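Letamgate Makers' Bench
Home
Opening Hours
Bench Guides
Contact

Test Tube Racks: Your Questions

Keith Bramwell looks after the glassware shelves at Letamgate and will happily talk about racks for as long as you let him. These are the questions he gets most, from school science clubs, home brewers, seed savers and people who just bought a box of tubes at a yard sale and need somewhere to put them.

Why do you keep two kinds of rack?

We love them both, and they're good at different things! The metal ones have a nice solid feel and they shrug off years of being shoved around a bench. The orange plastic ones are light, cheerful and impossible to lose under a pile of notes. If you're doing a job with two batches -- say, soil samples from two beds -- put one batch in metal and the other in orange, and you can tell them apart from the doorway.
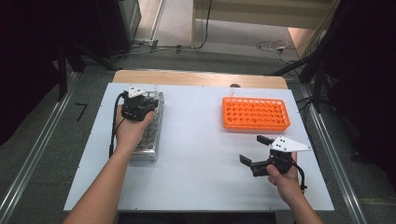 Metal rack on the left, orange rack on the right, a few clear tubes between them.

Which one should I start with?

Orange, if you're new. Beginners tend to pick the whole rack up and carry it about, and the plastic is easier to handle with a full load. Once you've settled into working in one spot, try the metal. Plenty of people never go back.

Do my tubes fit?

Bring one along and try it. Really, that's the best test there is. A tube should drop in under its own weight and stand up straight without rattling. If you have to push, it's the wrong rack, and you'll find that out again when you try to get the tube back out with a full hand. If it leans, go down a size. The Enora tubes we sell in packs of 88 fit every rack on the front shelves. Tubes from older sets vary a lot, even within the same box, so try two or three before you commit.

How do I set up the bench before I start?

Clear a space bigger than you think you need. Wipe it, let it dry, then put the racks down before anything else comes out of a drawer. I like the full rack on the side of my writing hand and the empty one opposite, with my notebook in front of me. Left-handers, flip it around.

Can I stack the racks? 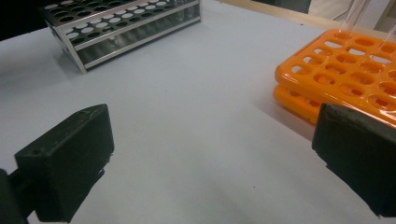

Stacking is a great way to save space, and the plastic ones are the ones to do it with. Put the stack to one side of your work, the way the two orange racks sit at the right here, and the middle of the table stays free for whatever you're doing. Two high is my limit on a working bench. On a storage shelf you can go higher, provided the racks are empty and the shelf is below shoulder height. Please don't stack a rack on top of one with tubes in it, however tempting it looks at the end of a long afternoon.

What's the best order for filling a rack?

Start at the far corner and work toward yourself. That way your sleeve never passes over a tube you've already filled. Go along a full row before you begin the next one, and leave an empty row between batches if you have the holes to spare. For labeling, I write on the tube first and fill it second. Ink and wet glass do not get along.

Some people number the holes with a strip of tape along the edge. I think it's a terrific habit, especially for kids. Use letters one way and numbers the other, like a map, and write the same grid in your notebook before you begin. 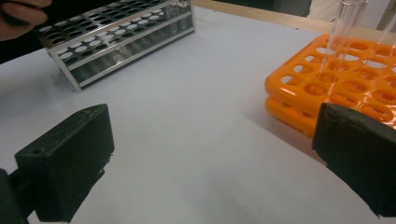
If you're sharing a rack with another person, agree on which end is A before either of you puts anything in. We had a seed germination morning in March where two families started from opposite ends of the same rack and met in the middle, both very pleased with themselves. It took most of the lunch break to sort out! Now there's a dab of nail polish on the A corner of every rack in the teaching cupboard.

How do I clean a rack?

Warm water, a drop of dish soap and a bottle brush. Push the brush through the holes from the top, rinse, then turn the rack upside down and rinse again. Stand it on its end on a towel and leave it overnight. Skip the steel wool on metal and skip very hot water on plastic if you don't know what kind of plastic you have.

For stubborn label glue, a little cooking oil on a rag works wonders. Give it seven minutes, rub, then wash as usual.

Are there sharp edges on the metal ones?

There can be, on any rack made from folded sheet. Run a fingertip slowly along the corners and the undersides before you use a new one.
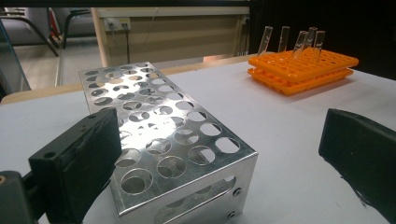

If you feel a burr, a few strokes with a fine file will take it off, and then give the rack a wash to clear the dust. While you're at it, turn the rack over and check any screws. A quarter turn with a small screwdriver is usually plenty. A rack that wobbles on a flat table may only need its feet pressed gently back into line.

How many do you have to lend?

At the last shelf count we had 164 racks of all kinds, so there's nearly always something going. Borrow up to seven at a time and bring them back clean. Larger sets for schools are kept at our Prakby store and need a few days to come over.

Do you take donations?

Yes please! Racks in any condition, tubes without chips, brushes, stoppers. The old Scanlon wooden racks are a particular favorite of mine, so if you have one gathering dust in a garage, I would be thrilled to see it. Drop things at the front desk and put your name on the box so I can write and say thank you.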